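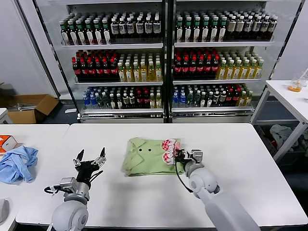 *Page last changed: July, 4:40 pm (TT)*

**Sellmont Clothing Exchange: progress note to the Pruitt fund**

Kamala, sorry this is short, the van goes at five. Numbers first, then the rest.

Sorted since the last note: 3271 garments. Given out: 600 school outfits, all before end of term as promised. Winter coats in store 497. Coats are ahead of plan, childrens shoes are behind. More on shoes below.

**Premises**

Still in the old Girkska unit. Lease extended to December on the same rent, signed copy is in the shared folder. Roof over the back bay patched in June, has held through two storms. Landlord paid half. Our half came out of repairs, so that line is now nearly used up. Would like to move a little over from travel, where we're underspent. Need your OK in writing before I do it.

**Folding and packing**

Switched to one fold for all shirts, collar up, so sizes can be read without opening the stack. Families at the Hidumby pickup asked for this. Cuts down on the mess at the end of a session too. Pants still a problem, no good way to stack them on the narrow shelves. Trying rolls.

New size cards are in English and Spanish. Amharic version is drafted, I need to check it myself, haven't had the evening for it.

**Hidumby pickup point**

Open two afternoons now instead of one. Second afternoon was slow for three weeks and then picked up when the school put it in their newsletter. Line was out the door last time. We need a second rail there and some kind of shade for people waiting, got one quote for an awning and it was silly money. Getting another.

**Shoes**

Bad. Most of what comes in is worn through at the heel or only one of the pair. Proposal: stop taking adult shoes altogether till spring and spend the bin space on kids' sizes. The outlet on the Sellmont road will sell us end-of-line sneakers at cost if we take a full pallet. Have asked them to hold the price till the end of August. Can the grant cover new goods? The agreement says "clothing" and I dont know if that includes shoes.

**Staff**

Driver's hours went up to cover the second Hidumby run. Part-time sorter post is still open, two people applied, one interviewed and took a job elsewhere. Readvertising with the bus fare included.

**Need from you**

- yes/no on moving money from travel to repairs
- yes/no on new shoes
- date for the fall visit, any morning is fine

Receipts to follow, scanner is playing up again.

Tolera Teshome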